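FOR IMMEDIATE RELEASE – 13th June

Castellanos Robotics Club to Enter Household Handling Class at the Tareo Student Meet

The student robotics club at Castellanos has confirmed its entry in the household handling class of the Tareo Student Meet, to be held in August. The entry, named Zudano, is a learned control policy for a two-finger gripper. Its task is to take chopsticks one at a time from an upright holder and return them to it.

The policy is trained on demonstrations performed by club members with hand-held grippers. Sessions take place in home kitchens and use ordinary tableware. The club has logged 215 demonstrations to date. Each is reviewed by a second member before it enters the training set, and any in which a chopstick is dropped are stored separately.

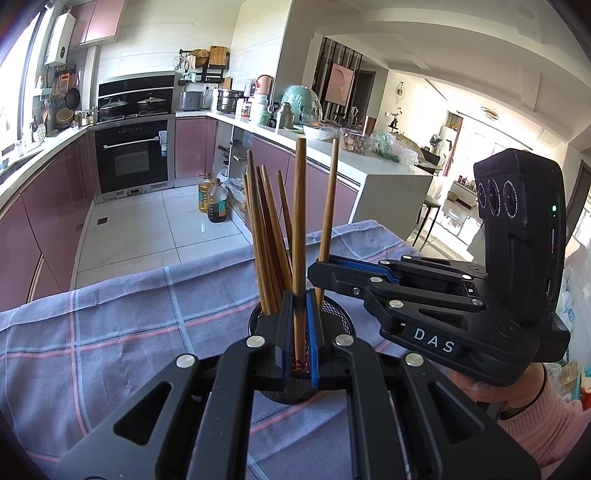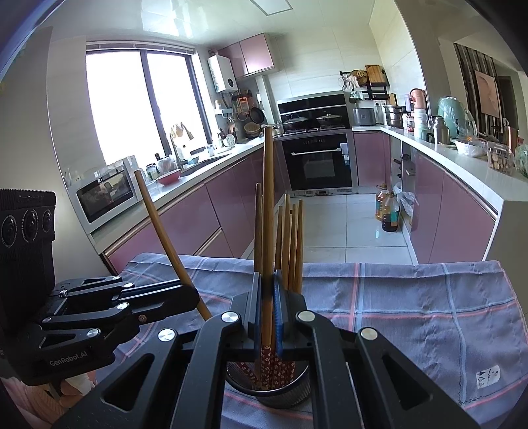

Hand-held grippers at the chopstick holder during a kitchen session.

"Chopsticks are thin, they lean against each other, and a small error in jaw angle moves the whole bundle," said Hazel Nguyen-Tran, who leads data work for the club. "We spent most of the spring on approach angle alone."

Training runs are handled by Otis Szabo and Renji Amano. The current version accepts chopsticks at varying heights and tilts. Placement is less reliable than removal – the remaining sticks can block the opening – and will be the focus of work until the meet.

The club has 24 members. Under Tareo rules, 2 may be at the station during a run, and no part of the holder may be fixed to the table. The club will name its station crew in August.

Faculty adviser Corinne Esposito said the demonstration set and the review notes will be made available to other student teams after the meet.

Press contact: Mavis Nakamura, Castellanos Robotics Club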